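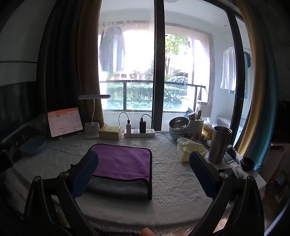
Cellis Hand-Held Gripper – Set-Up Guide
Section 3: Planning the Work Area and Equipment List

Print this page | E-mail this page

3.1 Before you order

Complete this section before you send an order form to Condlow. Most returned items are spare parts bought in the wrong size and chargers bought twice.

1. Decide how many operators will record at the same time. Order one pair of grippers per operator.
2. Choose the tasks for the first month. Folding and handling cloth calls for ribbed finger pads. Rigid parts can be handled with the flat pads in the base kit.
3. Measure the table. Leave 300 mm clear in front of the operator after chargers, lamps and stored items are in place.
4. Count the free outlets within reach of the table. Chargers and the tablet take outlets of their own.
5. Enter the totals on the planning sheet at the back of this guide.

Note: An existing table, lamp or tablet may be used. Do not budget for new furniture until the first recordings have been checked.

3.2 Consumables and spares

6. Order one spare set of finger pads per pair of grippers. Pads wear faster on fleece and webbing than on smooth plastic.
7. Inspect the pads every 1000 grasps and enter the result in the log. Replace both pads on a gripper together.
8. Order pivot screws as a bag. Single screws are not stocked.
9. Set aside a budget line for task objects. Soft goods such as pouches, straps and cloths stretch with use and should be bought in matching lots of 3.

Caution: Do not fit Lougher pads to a Cellis gripper. The backing is thicker and the fingers will not close fully.

3.3 Trial grasp

Carry out a trial with the base kit before you commit to the full order.

10. Cover the table if the surface is glossy. A plain or lightly patterned cloth is suitable.
11. Place one soft object within easy reach.
12. Close the fingers on a narrow feature, such as a loop or folded edge, and lift it slightly.
13. Open and repeat. If the object slips, check that the pads are seated before you order a different type.

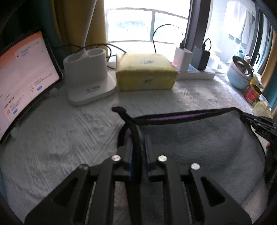

Fig. 3-2. Fingers closed on the strap loop of a fleece pouch.

Note: Keep cables behind the work area – a cable under the cloth will shift the object between trials.

3.4 Service plan

The Sekar service plan is priced per pair, per year. It covers pivots and finger mounts. It does not cover pads, chargers or task objects. Sites with fewer than 3 pairs usually spend less by holding their own spares.

Reader comments

Step 4 should come first. We bought two pairs and then had to wait for an electrician.

Does the 300 mm include the overhang of the cloth? Ours hangs well over the front.

Reply: No. Measure on the table top only.

Pad part numbers would be useful in 3.2. I had to look them up in the parts list.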